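Ticket 445: Manager app shows yesterday's exposure as today's
Product: Pristholm Mobile (manager view)
Opened by: Aurelia Aebischer, Hiltcombe desk
Handled by: Kam-wah Chou
Priority: Low, then High once the owner opened the app

Reported
Exposure tab loads fine and looks very confident. The numbers are from the previous session. Dashboard totals are correct, so the two tabs disagree by one whole trading day.

6 July 2023, first reply
Asked Aurelia to log out and back in. She had done this four times before writing and said so in capitals.

Second reply
Cleared the local cache. Exposure went blank for about 3 minutes, then came back with the same old figures. On the bright side, they are consistently old.

Third reply
Checked the Dobos bridge. Feed to the server is live and open positions match the terminal. Problem is between server and phone.

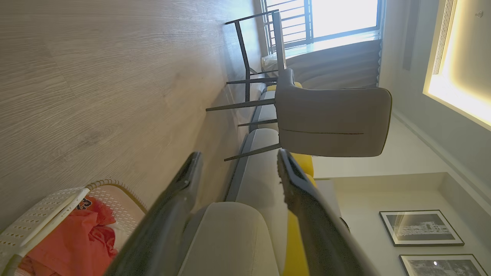
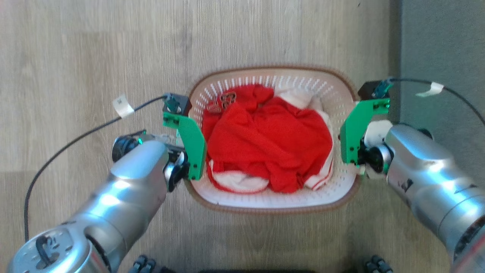
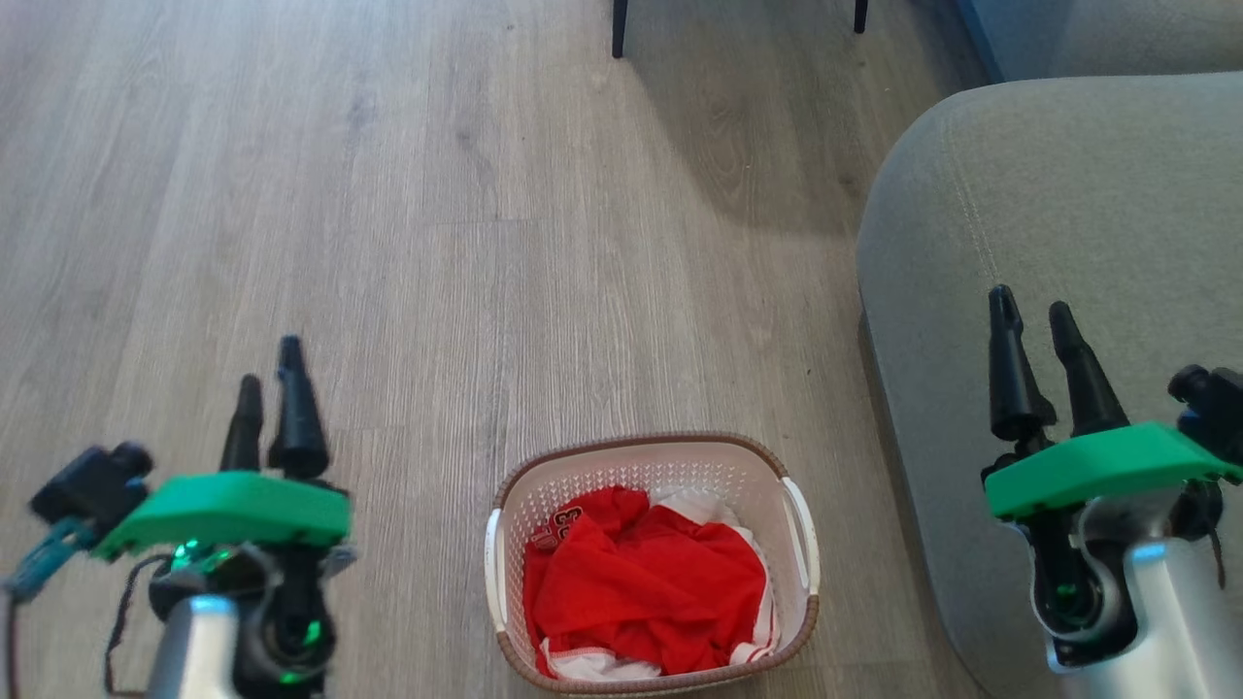
Cause
The account group "Mutonness" was renamed in April. The Exposure tab still asks for the old name, gets no answer, and shows the last thing it remembers. No error is raised, which would have been too helpful.

Workaround
Settings > Groups > remove Mutonness, save, add it again. Pull down on Exposure to refresh. Aurelia confirms the figures now match the terminal.

Status
Workaround accepted. Left open for the missing error message, currently item 100 on the list.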